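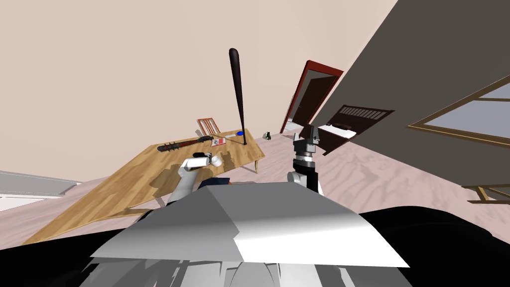

*A spiked club and a black baseball bat on a wooden table. One of them gets called "medieval" a lot.*

# Did Knights Really Swing Spiked Clubs?

You have seen it in cartoons. A knight rides in, waving a club covered in spikes, and everybody runs. Museums have them too. So it must be true, right?

Maybe. Let's check before we believe it.

## What people say

Most stories say that spiked clubs were everywhere in the Middle Ages. Some say every knight owned one. Others say the clubs were so heavy that only a giant could lift them.

Ask one question about each of these: **how would anybody know?**

## What we can check

Some spiked clubs were real. There are old drawings of foot soldiers carrying them, and town lists that mention them. A club was cheap. You needed a piece of wood, some iron, and a person who could hammer.

"Every knight" is harder to swallow. Knights had money, and they liked swords, lances, and maces. A mace is a sort of club too, but many had metal ridges on the head and no spikes at all.

And the giant part? Think about it. You have to swing a weapon, stop it, and swing it again, maybe for a long time. If it is too heavy, you get tired and the other fellow doesn't. Makers knew that.

## The trouble with old things

Old things can fool us. About 200 years ago, rich people loved anything that looked medieval. Some shops were happy to make new "old" weapons for them, and a few of those ended up in museums.

The little museum in Hornberg has a spiked ball on a chain. For years its label said "used in battle." Then somebody asked for proof, and there wasn't any. On my last visit, in May, the label said "age unknown." I like the new label better. It is less exciting, but I believe it.
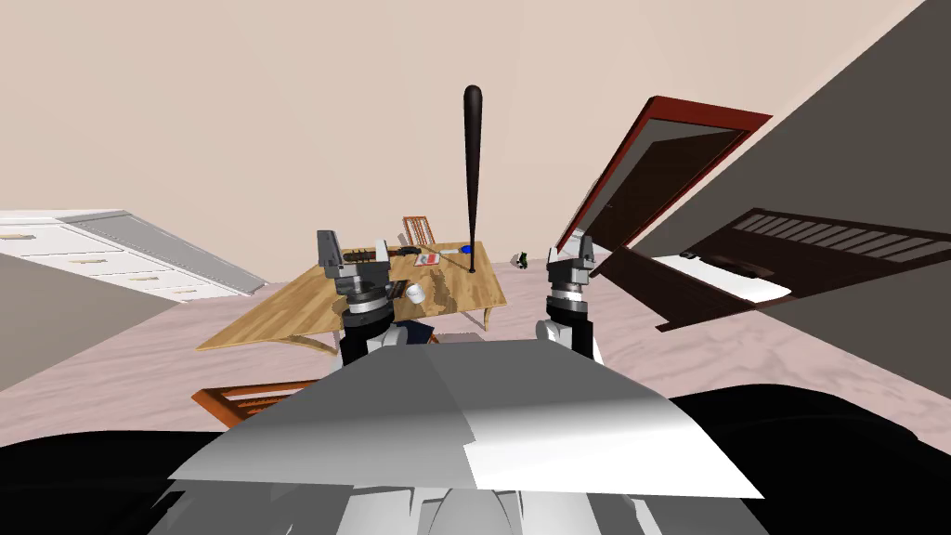 *A bedroom with a pale beige wall and a table.*

## Try it at home

Pick one thing in your own room. Pretend you live 800 years from now and have just dug it up. What can you tell by looking? What would you only be guessing?

A baseball bat is a good one. If you had never heard of baseball, you might call it a weapon, write that on a label, and be wrong.

## Questions to ask any label

- Who says so?
- Did they see it, or did they hear it?
- Could it be a copy?
- Does somebody want to sell me a ticket?

If the label can't answer, you are allowed to say "I don't know yet." People who study history say it all the time, and the good ones say it out loud.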